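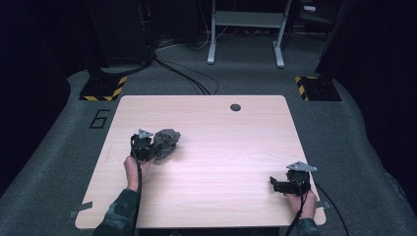

Pharmacy licensing: the 250 metre rule and the Olham application

tirk_dispenser
The health department has published the revised siting rules for community pharmacies. Minimum separation between premises goes to 250 metres, measured door to door along a walkable route. The old rule used a straight line. Applications already lodged are assessed under the old text until July. Does anyone know which text applies to Olham? It was lodged, withdrawn and lodged again.

Villalba_RPh
Old text. The reference number carries over on resubmission if the premises are the same.

k_marsh43
Disagree. Paragraph 95 says a withdrawn application is "treated as not made". The second lodging is a new one and takes the new rule.

Villalba_RPh
Paragraph 95 deals with fees. Read the heading it sits under.

k_marsh43
Headings are not operative. The definitions section says so.

tirk_dispenser
Does it change the result? Straight line to the Tulov Road pharmacy is short of the limit on my map, but the footpath goes round the allotments.

dgeum
Do-yoon Geum here, I did the access survey for the Tirkeck side. Walking distance door to door is over 250 metres, so it passes under the new rule. It fails under the old one. The applicant should want k_marsh43 to be right.

Villalba_RPh
Was that with the allotment gate open or shut?

dgeum
Shut. It is locked at 6 pm and the rule wants a route available at all trading hours.

k_marsh43
File 3115 on the department's register now shows "transitional status: query". No decision attached.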